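Search posts
Enter keyword

Brenach Public Library
Posted by Jolien Bosman, Reader Services
March 24, 2026

1/ The Brenach Public Library will introduce revised loan periods and reading room hours in June. This thread sets out the main changes for cardholders.

2/ Standard books may be borrowed for 18 days. Renewals will be automatic unless another reader has placed a hold. Readers will receive a notice by email or, on request, by mail.

3/ Covered drinks are permitted in the Zhong Reading Room. Open cups may be used at the tables in the lobby only.
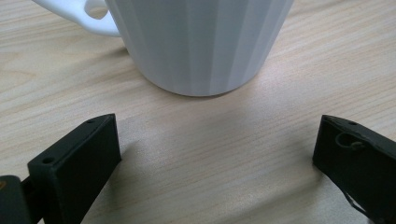 4/ The local history collection will move to the second floor. It includes town newspapers from 1969 onward, along with parish maps and school registers. These items do not circulate and must be requested at the desk.

5/ Requests for local history items should be made one working day ahead. Readers may reserve up to 71 items in a calendar year. Detlef Hollmann, Head of Collections, will review requests above that limit.
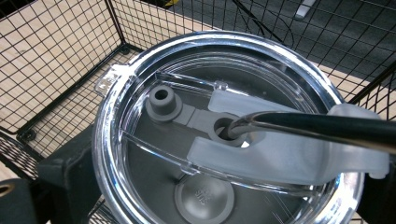
6/ Holds placed before the change will keep their position in line. Readers do not need to submit them again. Pickup notices will continue to list the branch and the last day of pickup.

7/ The Arura Street branch will keep its present hours. Returns are accepted at either building, including through the outdoor book drop.

8/ Cardholders who wish to comment on the new loan periods may write to Reader Services or leave a form at the front desk. Replies will be sent in writing.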